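Lellville to close its riverside parking lot for drainage work

Last updated 4:10 p.m.

Lellville will close the Tedel Street parking lot in July for drainage work that merchants have been asking for since the lot flooded twice last spring. The town council approved the job at its regular meeting after a short discussion and no votes against.

The lot has 101 spaces and serves the library, the post office and most of the shops on the east side of Kassa Creek. It will be shut for six weeks. Drivers are being sent to the gravel lot behind the old feed store, a four-minute walk away, where parking will be free while the work goes on.

Crews will dig up the low end of the lot, replace a pipe that runs under the exit lane and put in two new storm drains. The pavement will then be regraded so that water runs toward the creek and away from the storefronts. 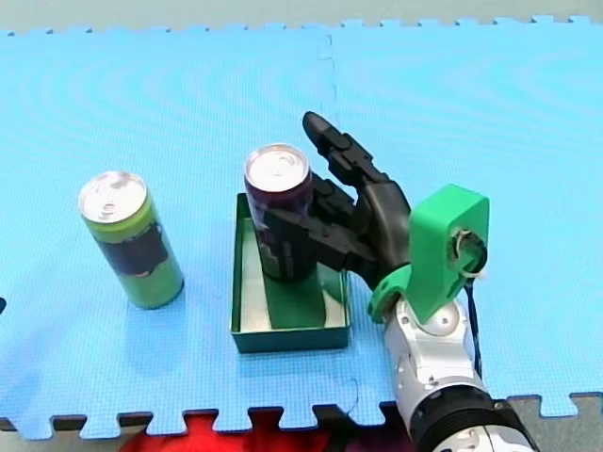 Abrehet Gebru said the July closing would be hard on her bakery but that she would take one bad summer over another spring of sandbags. She asked the council to put up signs at both ends of Tedel Street, and was told the signs had been ordered.

Other merchants were less sure about the timing. Reshma Radebe, whose hardware store faces the lot, wanted the work put off until after the fall sidewalk sale. Town engineer Marietjie Tshabalala said the creek is at its lowest in midsummer and that waiting until October would mean pumping water out of the trench most mornings. The contractor, Tutden, has also set its price on a July start.

The post office will keep its two short-term spaces along the curb, and the library book drop is being moved to the Main Street door. Deliveries to the shops will go through the alley before 10 a.m. — the town is asking drivers not to leave trucks there overnight.

Almost 1,000 notices are going out with the next water bill. They include a map of the gravel lot and a phone number for residents who need a space closer to the library or the post office. Four accessible spaces will be marked on Main Street before the closing begins. 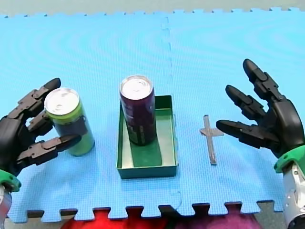 Blue foam matting with a seam down the middle.

The council put off a separate question about charging for parking once the lot reopens. Feven Hadgu, who chairs the council, said she wanted to see how the gravel lot was used before bringing it up again. A draft from the town office had suggested free parking for the first two hours, with permits for people who work downtown.

The next council meeting starts at 7 p.m. in the library annex.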